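Repainting old render: breathable paint or just masonry paint?

Started by dampcorner, 11/05/2019

dampcorner
Hi all, first proper thread from me so be kind. We've got an old rendered cottage, lime as far as anyone can tell, and the front needs painting before the summer's out. It was last done by the people before us and it's flaking in big crispy sheets under the gutter, like a bad sunburn.

I've had two quotes. One chap wants to scrape it, slap on two coats of Faltex smooth masonry and be gone by Thursday. The other says that's madness on lime and wants to strip the lot and use Pluteo mineral paint, which comes out at nearly double. I can see why the second one likes the idea! But is he right?

Other thing is colour. I want a soft yellow and my other half is convinced it'll look like custard. 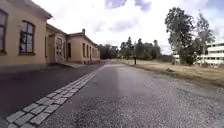
Anyway I'd like to book somebody for June, so any thoughts on the paint question welcome. The wall faces south west and gets the worst of the rain, if that matters.

limeandlemon
Second chap is right. Mineral paint on lime, every time. If you seal the outside with plastic paint the damp that gets in through hairline cracks can't get out again, and your crispy sheets are what you end up with. I'd bet the flaking stuff is modern masonry paint from the last lot.

Get the old coats off first though. Mineral paint needs to bite into the render and it won't do that through somebody's leftover emulsion.

ladder_nan
Going to disagree a bit here. I've had Faltex on my back wall for 15 years, on old render, and it's fine. Wants a wash now and then where the ivy was, that's all. People get very religious about lime on this forum and I do think it scares newcomers into spending money they haven't got.

If it's only flaking under the gutter, I'd look at the gutter!!

limeandlemon
Back wall facing which way? Sheltered? A dry wall will put up with anything. A south west wall in driving rain is another matter altogether.

ladder_nan
North, and next door's garage keeps the weather off it. OK, fair point. Still say look at the gutter.

tinofbeige
Can I butt in on the colour, as it's the only bit I'm qualified for. I went through six tester pots on ours and the lesson was that yellow goes much stronger once it's on a whole wall. What looked like clotted cream on the card came out like a school bus. Go two shades paler than the one you fancy, paint a big patch (a metre square at least, not a little dab by the door) and look at it on a grey morning as well as a sunny evening.

The other thing I'd never thought about is what sits next to it. Pale beigey yellow with a dark red door is lovely, I think, and it takes all the custard out of it. With a bright white plastic door it can look a bit ice cream parlour. 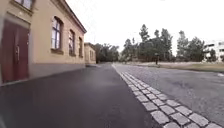
We went for Jitaru "Oatfield" in the end and I've had strangers ask me what it is over the gate. It's a standard masonry range so limeandlemon will shout at me, but they'll do you the colour card for nothing and you can get it matched in something posher.

limeandlemon
I'm not shouting! Matching is fine. Just be aware mineral colours dry lighter than they go on, so don't panic on day one like I did and ring your wife at work.

gutterpress
Decorator here, semi retired. Both quotes could be right depending on what's under there. Take a bit of the flaking paint and bend it. If it stretches, it's plastic. Then drip water on the bare render behind it and see whether it soaks in. If it does you're in mineral or limewash territory.

Stripping is what costs you. I've used Plekora peel on old masonry paint, leave it on overnight under the plastic sheet, and it saved me days of scraping. Mask your sills and the bottom of the wall properly. And do your plinth in a darker colour, grey or similar, as mud splashes up it all winter and on a pale wall it looks filthy by Christmas.
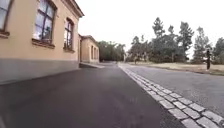

Pale sandy walls with a grey base, so you get the idea.

dampcorner
Brilliant, thank you. Went out with a mug of water just now. The paint bends like a bit of old Sellotape and the wall drank the lot, so that's me told. Also had a look at the gutter and there's a joint dripping right above the worst bit, so ladder_nan gets a point too.

ladder_nan
HA. Thank you.

dampcorner
Does the grey at the bottom have to be mineral as well? Second chap's quote only says "plinth to match" and I don't know whether he means match the wall or match the paint.

gutterpress
Same type of paint top to bottom, please. The bottom is the wettest bit of the whole wall. Ring him and get it in writing, and ask if the 20 quid a metre is with scaffold or without while you're at it.

dampcorner
I never said 20 quid a metre?

gutterpress
Sorry, mixing you up with the chap in the chimney thread. Ask about the scaffold anyway.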